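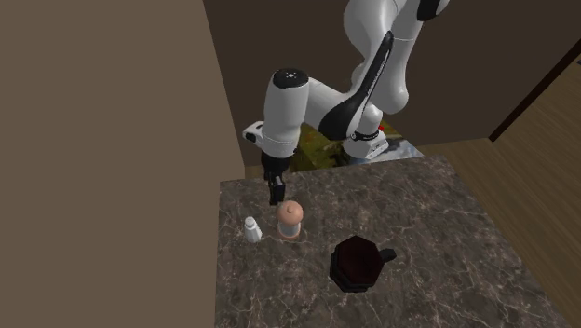 The Long Way Round to a Good Kitchen

November 18, 2020

My grandmother's kitchen in Barnwood had one bench, and it was never the right height for anyone. She rolled pastry on it, paid bills on it and once, during a September flood, put the dog up there with his dinner. I've been thinking about that bench a good deal this year, with all of us at home and cooking three meals a day in rooms we used to just pass through on the way to the car.

Réka Kun has been designing kitchens for nearly 40 years, and she's stubborn about where to begin. Before she'll talk colour or cupboards, she wants you to cook your usual Sunday dinner while she sits in the corner with a cup of tea (and a biscuit, if you're offering). "People tell me they need an island," she says. "Then I watch them make soup, and what they need is somewhere to put the lid."

I tried it at home, minus Réka, and found I was crossing the room for the salt every single time. Moving the jar cost me nothing at all and I was ridiculously pleased with myself for days!

Ermelinda Ramalho, who runs the Asero cooking school out of an old bakery, went the other way and kept almost everything she inherited. The ovens are original, the floor slopes toward the laneway, and the drawers stick in humid weather. She did have one bench raised by nine centimetres, after years of a sore back, and she still calls it the best money she ever spent. Her students favour the low one by the window, where the dough gets the morning sun.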